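Handheld gripper recording: draft rules for fingertip condition and soft packs

From: Ülle Strazds
To: Bekstead practice list
Date: September 3, 2026
Subject: Re: Draft 6, clauses on finger wear and flexible packaging

On the Plitden draft, Kallio wrote:

> Clause 3 says that fingers "shall be free of visible wear". We cannot meet
> that with printed fingers beyond the first week or so, and I doubt anyone
> else on the list can. Can we have a limit that an operator is able to check
> at the bench? Also, clause 5 treats a sachet and a carton as the same kind
> of object. They do not behave alike between two rigid jaws.

Both points accepted. Taking them in turn.

On wear, the present wording came over from the February draft, which was written for machined fingers. I propose to replace it with a test on the contact face only. Damage at the tip or at the root of a finger is to be noted in the log but does not stop work, provided that the contact face is flat and both fingers close on each other along its full height. A finger that fails is changed, and its opposite is changed with it. Mixed pairs gave us trouble at Fostance: of 588 recordings made with one old and one new finger, 357 had to be marked as off-centre and left out of the set.

Fixings are a separate matter. Threaded inserts should be checked for movement by hand at the start of each shift. I would keep this out of the wear clause, as a loose insert is a fault and the unit should be withdrawn.

On soft packs, I agree that a carton and a sachet need different text. A flexible pack gives way under the fingers, so jaw opening on its own says little about whether it is held. The proposed text for clause 5 is below. Please comment on the wording of each step and not on the numbering, which will change when clause 4 is split.

Clause 5 (proposed). Flexible packs on a table

Step 1. Clear the tabletop within reach of the gripper. Items which are not part of the task may stay at the edge if they stay there for the whole session.

Step 2. Check both contact faces as in clause 3 and enter the finger pair number in the log.

Step 3. Bring the open fingers down on either side of the pack and close them until both touch it. Do not close further to make up for a poor approach. Open, withdraw and start again.

Step 4. Hold the pack between the fingers over the table. Printed text may be out of focus at this distance and is not a reason to reject the recording. The fingers and the table edge must both be in view.

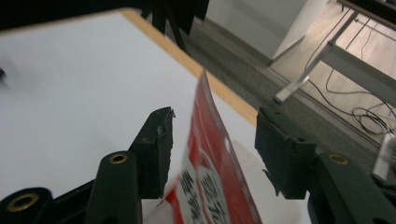 Step 5. Set the pack down flat, open the fingers fully and withdraw upwards before ending the recording.

Step 6. If the pack is torn or creased enough to change how it sits, replace it and record the change.

Still open: whether loose cables on the floor behind the table belong in this clause or under general site conditions. I lean towards site conditions, with a line saying that they must be clear of the operator's feet.

Ülle Strazds
Plitden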